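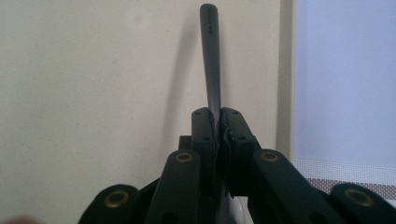

Last changed: 27 November 2024

The handle was gray and smooth, and Illia closed the jaws on it for the fortieth time that morning. He knew it was the fortieth because the program called out the number. The shift target was 445.

Before February he had worked the floor at Prisau, in the catering kitchen, plating cold lunches for the offices upstairs. It was a good job if you didn't mind your feet hurting. Then the company signed with Darkerano for the new line, and the people on the floor were asked who wanted to teach it. Illia put his name down. The pay was the same and he got to keep his locker.

Teaching meant picking things up with the hand tool, over and over, the way he would have picked them up himself. Only it was never quite the way he would have done it. His own fingers turned a handle while they lifted it. The tool had two fingers and they opened and closed. For the first week he came home with a sore thumb and dreamed about spoons.

His wife asked him what he did all day now.

"I lift things and put them down," he said.

"You did that before."

"Before, somebody ate lunch afterward."

She laughed, but he had meant it as a plain answer. He missed the noise at noon, when the carts went up. He missed Moschos shouting for lids. Moschos had taken the 3 months' pay and gone to drive for his cousin, and he still sent messages to the group, mostly about parking.

After the break Illia moved on to the table work. There was a plate, a tray and a striped mat, and he had done it so often that his arm started before he told it to. He opened the fingers, went in low, and thought about the 760 lunches they used to send up on a busy day. All of those had gone through somebody's hands – his, or Moschos's, or those of the woman from Trirno who sang.
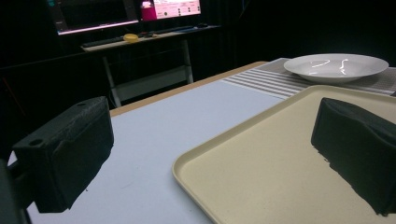 Baptiste Tanguy said over the headset that he was slowing down near the plate, and was that on purpose?

"Yes," Illia said. "You slow down for a plate."

The system would learn the pause too, then, Baptiste said. It would do it on every plate, all day. Did he want that?

Illia thought about it. A supervisor had once timed him with a watch and told him the same thing, that he waited too long before he set a plate down. He had gone on waiting, and in six years he had broken two.

"Leave it in," he said.

There was some typing on the line. Then Baptiste told him fine, it was in, and to go again when he was ready.

Illia opened the fingers and went again.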